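Grandel Klappplatte im Test: Tischtennis auf dem Esstisch, in der Garage und überall sonst

16. Oktober 2019

Ich wollte seit Jahren eine Tischtennisplatte und hatte nie den Platz dafür. Eine richtige Platte braucht einen Keller oder einen Garten, wir haben eine Dreizimmerwohnung und eine halbe Garage. Als ich dann die faltbare Midi-Platte von Grandel gesehen habe (158 cm lang, in der Mitte klappbar, Beine zum Einschrauben), war ich erst skeptisch und nach dem ersten Abend völlig begeistert!

Der Aufbau: Karton auf, Platte auseinanderklappen, die beiden Riegel unten einrasten lassen, Beine rein, fertig. Beim ersten Mal habe ich mit dem Verriegeln etwas gekämpft, weil der linke Riegel schwergängig war. Ein Tropfen Öl, seitdem läuft er. Wer keine Beine will, lässt sie weg und legt die Platte auf den Esstisch, die Gummifüße an der Unterseite verkratzen nichts. So spielen wir inzwischen fast immer, die Höhe passt sogar besser.

Und wie spielt es sich? Anders als auf einer großen Platte, klar. Lange Topspins kann man vergessen, dafür wird das Spiel unglaublich schnell und man lernt, die Bälle kurz zu halten. Der Absprung ist gleichmäßig, auch nah an den Kanten, nur direkt auf der Falz in der Mitte verspringt mal einer. Da hängt aber sowieso das Netz drüber, es passiert also selten. Nach drei Wochen mit fast täglichem Spielen ist die Oberfläche noch so matt wie am Anfang.

Beim Netz muss ich ein bisschen meckern. Die mitgelieferten Klemmen sind aus dünnem Kunststoff und halten die Spannung nicht lange, nach ein paar Sätzen hängt das Netz in der Mitte durch. Ich habe es gegen ein ausziehbares von Skinner getauscht, das ich noch von einem Urlaub hatte, und das sitzt bombenfest. Schade, dass man bei einer sonst so guten Platte an der Stelle gespart hat.

Die beiden beiliegenden Schläger sind für Kinder und Gäste völlig in Ordnung. Der Belag hat wenig Griff, Schnitt bekommt man damit kaum in den Ball. Ich nehme meinen alten Wurnness, der ist zwar schon am Rand abgestoßen, liegt mir aber einfach besser in der Hand. Bälle sind auch welche dabei, die haben allerdings eine spürbare Naht und eiern ein wenig. Holt euch gleich vernünftige dazu, der Unterschied ist riesig! Und eine flache Wanne zum Sammeln lohnt sich auch, sonst kriecht man nach jedem Spiel unter sämtliche Möbel.

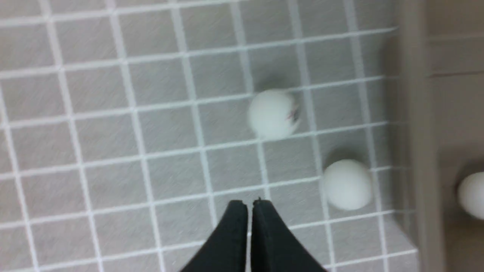
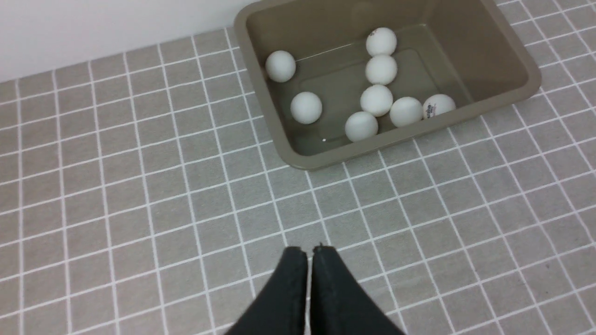 Weiße Bälle: einmal auf den Fliesen, einmal in der Wanne

Zum Verstauen: Zusammengeklappt passt die Platte bei uns hinter die Garderobe, das Netz kommt in eine Stofftasche und die Beine werden innen festgeklettet. Tragen geht gut allein, nur im Treppenhaus wäre ein zweiter Griff schön gewesen. Im November fahren wir mit Freunden in eine Hütte, da kommt sie auf jeden Fall mit ins Auto.

Plus: schnell aufgebaut, guter Absprung, auch ohne Beine nutzbar
Minus: Netzklemmen, mitgelieferte Bälle, nur ein Tragegriff

Von mir eine klare Empfehlung für alle, die wenig Platz haben und trotzdem spielen wollen.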